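Two weeks with the longer fingers

Dec 20, 2023

I said I would write up the finger swap when it was done, so these are my notes. We have been running the two-arm setup with the stock fingers since February, and they were fine for blocks and cups. They were bad at thin things. Foam letters were the worst of it, which is why I picked them for the comparison.

The new set came from Basetwood. They are parallel fingers like the old ones, a bit longer, with a flatter tip. Hefin Bowen fitted them on both arms in an afternoon. The screws that came in the bag were too short and he used our own. After that I had to redo the tool offset in the controller, and I got it wrong the first time by 4 mm, so the first morning of runs went in the bin.

The job is sorting by color. A letter gets picked off the table and put on the plate that matches. I drive it by hand from the leader arms and log every grasp as a hold, a slip or a miss.

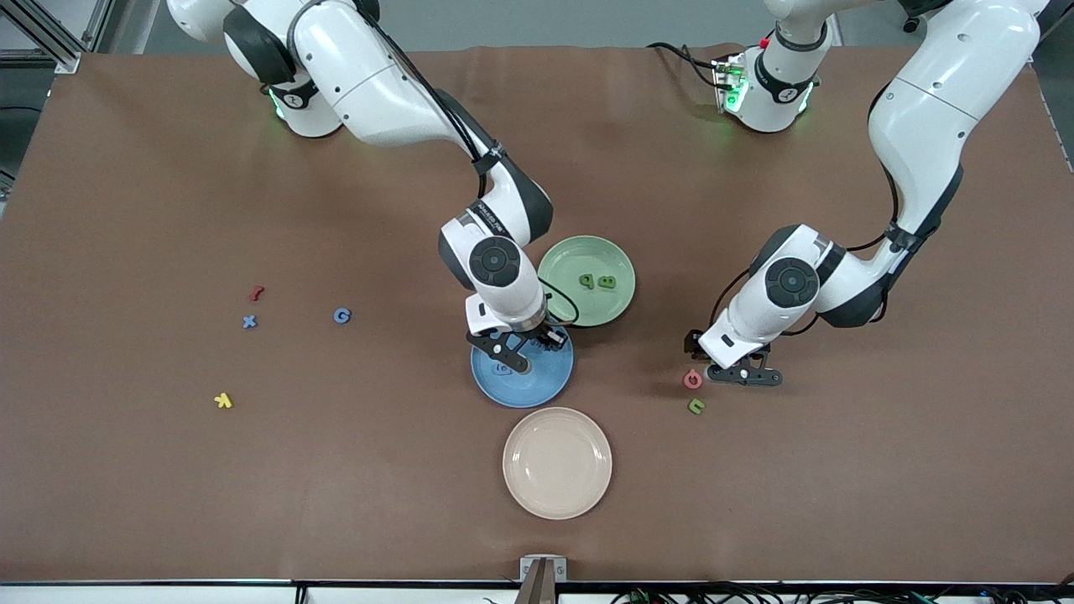
Sorting with the new fingers. Right arm at the blue plate, left arm down near a pinkish-red letter.

I logged 178 grasps with the new fingers. Of those, 51 were slips or misses, and most of them came from the left arm. I think that is my driving and a slightly loose wrist more than the fingers. With the old set I gave up before I had a number worth comparing, so take that as you like.

What I noticed while driving: the flatter tip gets under the edge of a letter more easily, but the table covering has creases in it and the tip sometimes catches on one. Letting go over a plate is harder than I expected. If I come down too far the fingers press on the plate and it slides. Barnabás Szilágyi suggested a height limit in the controller for the plate area. I set one at 3 mm and it helped.

The wrist camera view is a little worse now, as the longer fingers cover more of what I want to see. I may tilt the mount.

Next I want to try the Prurnum pads on the same fingers. They are on order.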